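Section 5: Receiving and Storing Vaccine Consignments at District Level

This section applies to all district stores served by the Plesside regional depot. It should be read together with Section 2 (Roles and Signatures) and the temperature tables in Annex B. Stores that receive donated stock through the Basirau air route must also follow the additional steps under 5.4.

5.1 Before the consignment arrives

1. Confirm the expected arrival time with the depot by telephone on the working day before delivery. Deliveries are normally made between 06:30 and 11:00.

2. Check that the receiving refrigerator has been running without interruption for at least 24 hours and that its display reads between 2 °C and 8 °C. Enter the reading on Form R1.

3. Work out the free shelf space in litres using the table on the back of Form R1. If the space is less than the volume on the advance notice, inform the depot at once so that the consignment can be divided.

4. Print two copies of the advance notice. One copy stays with the receiving officer and the other is placed in the delivery folder.

5. Make sure that a second member of staff will be present. A consignment may not be opened by one person alone.

Note: The advance notice shows doses and not vials. The number of doses in each vial differs between manufacturers and is printed in column four of the notice.

5.2 Receiving the consignment

1. Check the driver's transfer sheet against the advance notice. The consignment number must be the same on both.

2. Inspect the outer boxes for crushed corners, damp patches and broken tape. Record any damage on the transfer sheet in the presence of the driver, who must sign beside each entry.

3. Move the boxes indoors before opening them. They must not be left on the loading area, in a corridor or near a heater.

4. Open one box at a time. Remove the temperature recorder, press the stop button and write down the highest and lowest readings.

5. If the recorder shows an alarm, close the box, label it HOLD and go to 5.5. Do not discard the contents.

6. Count the cartons in each box and compare the batch numbers and expiry dates with the advance notice.

7. Place the cartons in the refrigerator. The time between opening a box and closing the refrigerator door should not exceed 5 minutes.

8. Sign the transfer sheet and return the top copy to the driver.

Caution: Vaccine that has been frozen may look normal. Appearance must not be used as a reason to release stock which arrived with a recorder alarm.

5.3 Arranging stock in the refrigerator

1. Keep a gap of two fingers' width between cartons and the inner walls.

2. Place stock with the earliest expiry date at the front. Where two batches share an expiry date, the batch received first goes in front.

3. Keep diluent on the lowest shelf, clearly separated from vaccine.

4. Do not use the door shelves for vaccine. Water bottles may be kept there to steady the temperature.

5. Food, drink and laboratory samples must not be stored in the refrigerator at any time.

The Amska upright refrigerator, supplied to most stores, holds up to 278 cartons of the standard size when loaded in this way. The older Peixoto chest model holds fewer, and its baskets must be left in place when it is loaded. Neither model should be moved once it has been levelled. If a move cannot be avoided, allow the unit to stand before switching it on, as set out in the maker's booklet.

5.4 Donated stock received through Basirau

Donated stock is cleared at Basirau airport by the national authority and travels under a separate series of consignment numbers. District stores shall:

1. Check that the letter D appears before the consignment number on every outer box.

2. Enter the stock in the donated stock ledger and not in the ordinary ledger.

3. Keep the release letter with the ledger. A photocopy is acceptable if it carries the depot stamp.

4. Report the quantity received to Plesside by 16:00 on the day of arrival. The April return must also give the balance in hand for each donor.
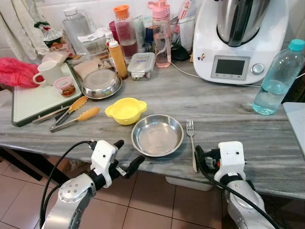
5. Issue donated stock in order of expiry date, alongside stock bought under the national contract. Donated doses are not to be reserved for a particular clinic unless the release letter says so.

Note: Shelf life on arrival is often shorter than for purchased stock. Stores holding over 464 donated doses should agree a distribution plan with the depot before issuing to clinics.

5.5 Stock on hold

1. Place held boxes in the refrigerator on a separate shelf, with the HOLD label facing outwards.

2. Telephone the depot duty officer and give the consignment number, the batch numbers and the recorder readings.

3. Send the recorder to Plesside in the padded envelope provided. Keep a copy of the readings with Form R3.

4. Do not issue any part of the consignment until a written decision has been received.

5. If the decision is to release, remove the label, sign Form R3 and transfer the quantity to the ledger. If the decision is to reject, follow the return procedure in Section 7.

Caution: Rejected vaccine remains the property of the health authority until its return has been acknowledged by the depot. It must not be placed in clinical waste at the store.

Forms R1 and R3 may be ordered from the depot in pads of fifty.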